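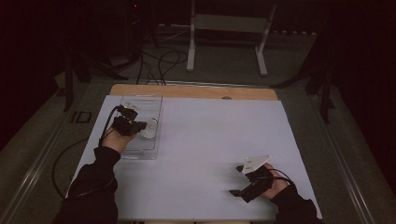

Sorting small parts on a white board

The parts drawer in my Lindach workbench reached the point in February where I was buying things I already had. I have been sorting it in stages ever since, and the procedure has settled enough to write down.

The work surface is a large white board laid over a light-brown wooden one. The white board covers most of the tabletop and leaves a strip of wood showing at the far side. I tried sorting on bare wood first. Small dark screws were fine, anything tan or clear was slow to find. On white the dark parts stand out and the white parts at least throw a shadow.

There is a small round hole in the wood near the middle of the far edge. Keep small parts away from it. I have had one set screw go through and spent longer looking for it than it was worth.

Trays

I use clear plastic trays, rectangular, with a grid of thin ribs molded into the bottom. The ribs matter more than I expected. A flat-bottomed tray lets round parts drift to one corner when it is moved, and they have to be separated again. With ribs, a small part mostly stays where it was set down. The cost is that very thin washers lie flat between the ribs and are hard to lift. Those go in a Meireles tin with a lid.

The tray goes on the left half of the board with its long side running away from me. Crosswise, it stays out of the middle, and the middle needs to stay clear for whatever has not been identified yet.

Labels

Labels are small white cards. I print on one face only and keep the text short: type, size, drawer position. Cards are handled on the right, parts on the left. A card goes into the tray when the tray is finished. Adding it earlier means the card gets buried and has to be fished out to be read.

Drawer positions run 1 to 12 on each side of the cabinet. The numbering was inherited from the Huvham cabinet I had before, and I have not found a reason to change it.

Order of work

Large parts first, then anything ribbed or grooved, then fasteners. White ribbed pieces get a tray of their own. They look alike from above and the grooves have to be compared side by side. I have two kinds with nearly the same fan pattern, and they do not interchange.

Fasteners are sorted by diameter, then length. Head type comes last, as most of mine are pan head anyway.

Count so far

As of Wed 24 June the inventory sheet stands at 1362 parts, of which 891 are fasteners. The remaining unsorted stock is one Sturkville box, mostly springs. Springs tangle, and I have not settled on a tray for them. The ribbed trays are too shallow for the longer ones. I may cut down a deeper box and see if that holds them apart.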